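3.2 Materials and embossing geometry

Household toweling was bought at retail in Wemham and Jollthorpe between the first and last weeks of November. All rolls were stored upright in their wrappers at room conditions until testing. Products were coded by embossing pattern only, and brand was not used as a factor in the analysis. Six patterns were kept for the main series after near-duplicates were merged: square waffle, diamond, honeycomb, broken line, dot, and a mixed floral pattern.

Sheets were taken from the middle third of each roll. The outer turns were discarded because handling flattens the raised areas, and the inner turns because winding tension near the core reduces sheet thickness. In total, 298 sheets passed the visual check for tears, folds, and off-center perforations. Sheets were cut to squares with a rotary blade, with one side kept parallel to the machine direction. The side facing outward on the roll was marked in pencil at one corner.

Embossing raises two separate quantities that earlier work has tended to treat as one. The first is bulk, the thickness of the sheet under a light fixed load. The second is void connectivity, the degree to which the spaces between plies form unbroken paths through which water can spread. A pattern of closed cells, such as a honeycomb, can give high bulk with poor connectivity, while an open line pattern can do the reverse. Patterns of closely spaced small relief (Figure 4) are of interest here because the bonded area is divided among many short contacts. 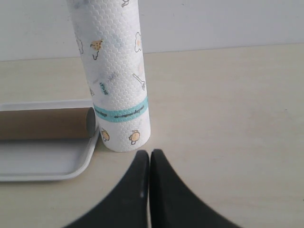
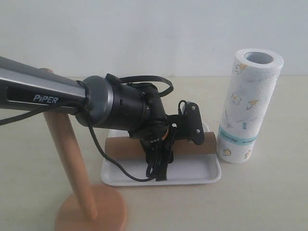 Figure 4. Paper towel roll with printed decoration and a fine embossed texture (first panel); paper towel roll and cardboard tube at a tabletop setup (second panel).

Printed decoration was recorded but not controlled. Ink coverage on retail toweling is low, and a pilot run by Kiiskinen on printed and unprinted areas of the same sheet showed no difference in wicking height that exceeded the spread between repeat tests. Printed squares were therefore pooled with plain ones.

3.3 Wicking and wet load

Vertical wicking was measured on strips hung from a clamp bar with the lower end in deionized water. The height of the wet front was read against a steel rule at fixed intervals until it stopped rising. Each condition was repeated six times, and strips that touched the rule were rejected and replaced. Machine-direction and cross-direction strips were run on separate days to avoid mixing the two sets.

Absorbent capacity was taken as the mass of water held after draining from one corner, divided by dry mass. Drain time has a strong effect on this value — longer than the choice of pattern in some cases would suggest — and was held constant throughout. Wet load was measured with the Mbeki clamp described in Section 2, using a flat rubber face in place of the ribbed face, which cut into the raised cells of the thicker sheets.

Surface relief was mapped by Sison with the Usness profilometer at 2,000 points per square. A plane was fitted to each map and subtracted before cell depth was calculated. Maps with missing points along a perforation were cropped, and the cropped area was used in all later steps. Cell depth is reported as the median over the square, since the mean was sensitive to loose fibers standing above the surface.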